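Le feutre de laine

Je vous parle ici du feutre, une matière que j'adore et que je travaille depuis des années (mal, au début !).
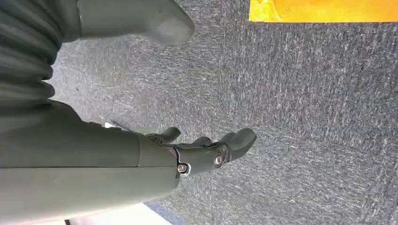
Le feutre est un textile non tissé : les fibres de laine s'accrochent entre elles grâce à l'eau chaude, au savon et au frottement. La laine se resserre beaucoup au foulage - mon premier tapis, prévu à 80 cm de large, s'est retrouvé bien plus étroit. Pour un chapeau, je compte presque 300 g de laine cardée, parce que je l'aime épais.

On distingue 2 techniques, à l'eau et à l'aiguille. La seconde va mieux pour les petites figurines. Chez Dasinska, où j'achète mes aiguilles, on les remplace à l'unité.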